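Avero wrist gripper, refurbished - part no. 3105

I sold 27 of these before one came back, and it came back with a fault you should know about. Heike Pfeiffer had hers sorting soft toys beside a wire shelf, and the fingers kept letting go halfway through a lift - no alarm, nothing in the log!
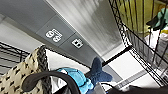
What went wrong
A worn connector pin (my miss, sorry Heike). I now run every unit through 300 grips before it ships, and I swap the connector too.

Before you power up
Keep hands clear for 6 seconds while it homes.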